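In Praise of the Ugly Cell

Every vendor brochure I have ever been handed shows the same robot cell. The floor shines. The cables have been spirited away into the arm, or possibly into another dimension. Nothing has a scratch on it, and no one has ever needed to get a hex key behind anything.

I have looked after two-armed cells for long enough to distrust that picture. My own cell, which goes by Pelupessy on the whiteboard for reasons lost to staff turnover, practices handing over takeout orders: bags, cups, the odd napkin. It is not a handsome machine. I would like to argue that it shouldn't be.

Start with cables. The Zekcombe setup guide, a document I otherwise respect, wants every line tied down tight along the arm at intervals you could check with a ruler. It looks wonderful until the wrist rolls over to reach a paper handle and the whole bundle goes taut as a clothesline. A wrist needs slack. Slack looks sloppy. You will be asked about it on every tour, and you should smile and leave it where it is.

Then there is tape. I once worked under a manager at Divstead who considered tape a moral failing. We made brackets instead. The brackets took a week to arrive, fit badly, and had to come off with five screws whenever we wanted to look at what was under them, so we looked less often, and you can guess what that did for us. Tape goes on in a minute and comes off in ten seconds. When it gets shabby, you put on new tape. I can't say that about a single bracket I have ever drawn.

I draw the line at fingers. Gripper fingers may be as scuffed as they like on the outside, and mine are, but the inner faces have to meet properly all the way down. That is the one place I'm a snob. Paper handles are unkind to a bad pair of fingers. A twisted one is soft and round, and if the tips meet crooked it rolls out sideways the moment there's any weight on it. People then spend an afternoon blaming the software. I have been one of those people. Now I close the fingers on a strip of receipt paper every 1000 grasps and give it a tug at the tip, then halfway down. If it slides, the fingers come off and get shimmed or swapped. The job takes 17 minutes, and 40 if I have dropped the shim.

The Trevon people, who sold us the frame, like to say that a well-designed cell needs no attention. I have met the cell they mean. It sat under a dust cover in their lobby. A machine that works for a living gets bumped by its own other arm, picks up wear on the corners, and gathers small fixes the way a kitchen drawer gathers rubber bands. The trick is to know which fixes are load-bearing. Mine are in a notebook with a coffee ring on it, each with the date it went on and a guess at when it ought to come off. The guesses are terrible. The dates are very useful.

So my advice to anyone setting up a cell this summer is to budget for ugliness. Leave the service side open. Buy cable wrap in a length that seems silly. Put the status lights where you can see them without kneeling, even if that means mounting a unit the wrong way around and hearing about it from whoever drew the layout. And when visitors come, resist the urge to tidy the arms the night before. I did that once, and spent the demo hunting for a connector I had nudged while making it look nice.

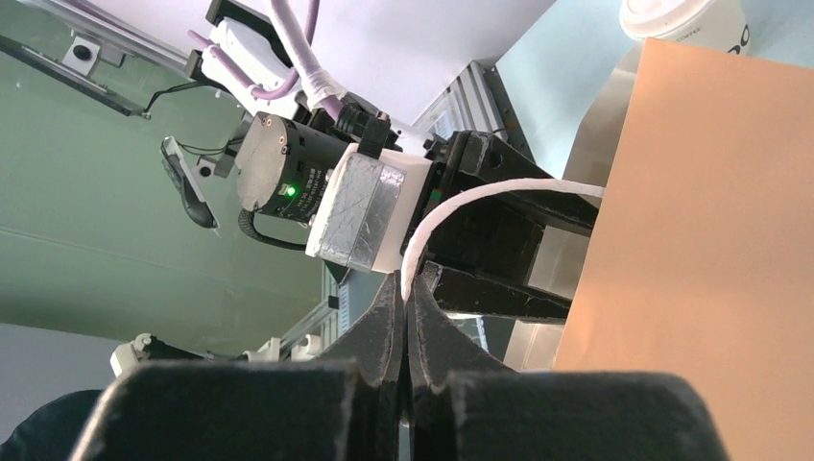
They can have a clean floor. I'll sweep the floor for anybody. The arms stay the way they are until the receipt paper tells me otherwise.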